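3.2 Where phones are set down in the home

Participants in the Stallholm sample kept a placement log for 40 days, noting each surface on which a phone was left for more than a few minutes. The logs yielded 3,206 entries, of which 1,835 named a kitchen surface. Countertops were mentioned far more often than tables or window sills, a pattern also reported by Sundaram and Haruna for the smaller Citdale sample.

Entries were coded by surface, by orientation of the phone (face up or face down), and by whether a case was fitted. Two coders, Jaber and Ramasamy, worked separately and settled differences by discussion. Most disagreements concerned stone and stone-patterned counters — participants seldom knew which they had — and the two categories were therefore merged.
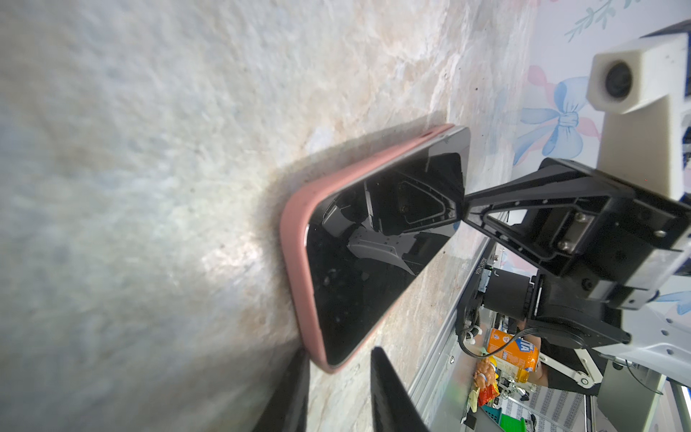 Figure 4. Smartphone in a pink case, face up on a marble-patterned countertop; screen off.

Phones left face up were more common on counters than on any other surface. Several participants wrote that they wanted to see a call come in while cooking, although nearly 500 entries gave no reason at all. Smudges and dust on the screen were recorded under a separate code and are taken up in Section 3.4, together with the cleaning habits described in the exit interviews.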